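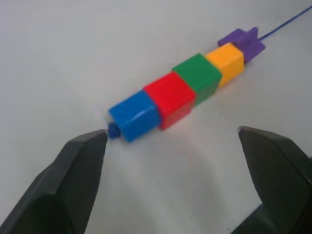 Tamás Vida wrote:
Get the quote in writing before you do anything else, and make them list the fingers separately. We got burned on that in January. The gripper price looked great, then the fingertips were their own line, the mounting plate was another line, and the cable was on page two.

pegboard_annie wrote:
OK so the budget is what I wanted to ask everyone about. My situation: I pack and inspect bead toys and snap cube sets in a small shop, just me and one part-timer, and I'd like a little arm to pick the strings off the table and drop them in a tray. Blue, red, green, yellow, purple connector on the end, cord hanging off the back. The arm itself I think I've settled on. It's the gripper I keep going back and forth on. The Drorkar two-finger is 1680 dollars and the Masteck is 1519, both without shipping. My whole leftover after the arm and the stand is 218 over the Drorkar price, so there isn't a lot of wiggle room here!

Has anyone bought either one? And is a wrist camera worth having from day one or can I add it in the spring?

lowgear wrote:
Masteck, easy. I've run one on cardboard inserts for two years and never had to open it up. Spend what you save on spare fingertips.

Tamás Vida wrote:
Cardboard inserts don't have a string on them. Annie, what does the cord do when you lift the cubes? If it drags over the tray edge you'll be buying a second fixture, and that comes out of the same pot of money.

pegboard_annie wrote:
It drags, yeah. By hand I just sort of scoop it up with my pinky without thinking. I hadn't budgeted for a fixture at all :(

halfinch wrote:
You can make the fixture out of scrap. Mine is a V of angle stock screwed to the tray, the cord falls in the V and that's it. I wouldn't put a dollar figure on it beyond a box of screws.

On grippers I'm going to disagree with lowgear. The one I tried from Masteck had a short stroke, and when you come down over a row of cubes lying at a diagonal you want those fingers open wide on both sides before you close. If the piece is turned a bit you need the room. Ask both sellers for the full open width and measure your part corner to corner, then add a good margin. I skipped that step and sent one back.

lowgear wrote:
Which model, though? They sell a short one and a long one. I have the long one and the opening is fine. I don't think it's fair to knock the brand over the short one.

halfinch wrote:
Fair enough, it was the short one. But the 1519 price Annie has sounds like the short one too, so she should check!

pegboard_annie wrote:
Just looked at my quote and it doesn't say short or long anywhere. Great. Emailing them tonight.

Tamás Vida wrote:
This is what I mean about getting it in writing.

marblerun wrote:
Jumping in on the camera question. Buy it now. I put mine off to save money and ended up teaching every position by hand, and then re-teaching them whenever somebody bumped the table. With a little camera up at the wrist you see the part from where the fingers are, which is the view you want when you're working out if a finger is going to land on the end bead. One warning, though – shiny plastic under a ceiling light gives you white streaks on top of the cubes, so leave some money for a softer lamp. Mine's a Salus desk lamp with baking paper taped over it and I've never replaced it.

lowgear wrote:
I'd wait on the camera. If the parts always land in the same spot, she doesn't need it. Cheap tray with slots, done.

marblerun wrote:
They're on a flat white table with a string attached, lowgear. They are not going to land in the same spot.

lowgear wrote:
They would in a tray with slots!

pegboard_annie wrote:
You two, haha. The slots idea isn't bad but then my part-timer has to load the slots, and at that point she may as well pack the box. We do 16 sets to a carton and the loading is the slow bit already.

halfinch wrote:
Then it's the camera. Could you do a used arm and put the difference there? Pētersons had refurbished ones with a warranty last time I looked, shipping was slow but the thing showed up well packed. I'd ask how many hours are on it.

Tamás Vida wrote:
I'd take used on the arm before I took used on the gripper. Worn finger pads on glossy cubes will drive you nuts. And put new pads in the yearly budget, they're a consumable whatever the brochure says.

pegboard_annie wrote:
OK so my list now is: ask Masteck short or long, get the open width from Drorkar, price a refurb arm from Pētersons, camera moves up, fixture from scrap. I also need to ask whether the fingers are included, thank you Tamás. If the refurb works out I might even have enough for spare pads.

halfinch wrote:
Send Drorkar one of the strings while you're at it. They ran a few of my parts before I paid for anything and mailed me back a video. Took them a couple of weeks.

pegboard_annie wrote:
Oh I didn't know you could do that. Boxing one up tomorrow morning.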